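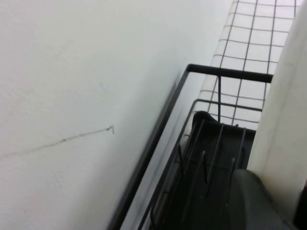 Black metal wire rack in a kitchen corner with a white wall and square white tiles.

Stuvik to refit shared kitchens at Kestthorpe

KESTTHORPE, August 23, 2018 - Housing provider Stuvik will refit the shared kitchens in its 16 buildings at Kestthorpe, starting with the two on Inskip Street. The kitchens are used by 400 tenants.

The work covers sinks, counters, shelving and dish storage. Walls will be patched and repainted where needed. Tile that is still sound will stay in place and be regrouted.

Each kitchen will get a dish rack with a tray and upright prongs for plates. Stuvik asked tenants in June what they wanted changed, and space for drying dishes came up more often than new stoves or bigger refrigerators.

"People cook at the same time, so they wash up at the same time," said Baldur Þorgeirsson, property manager at Stuvik. "If the rack is full, the plates end up on the counter and the next person has nowhere to chop an onion."

Kitchens will close one at a time. Tenants will get notice before work starts on their floor and can use the kitchen on the next floor while theirs is closed. Personal pots, dishes and food should be cleared from shelves and drawers the evening before. Storage boxes are available from the building office.

Fittings will be supplied by Duletau. Rents will not change as a result of the work.

Contact: Stuvik property office, Kestthorpe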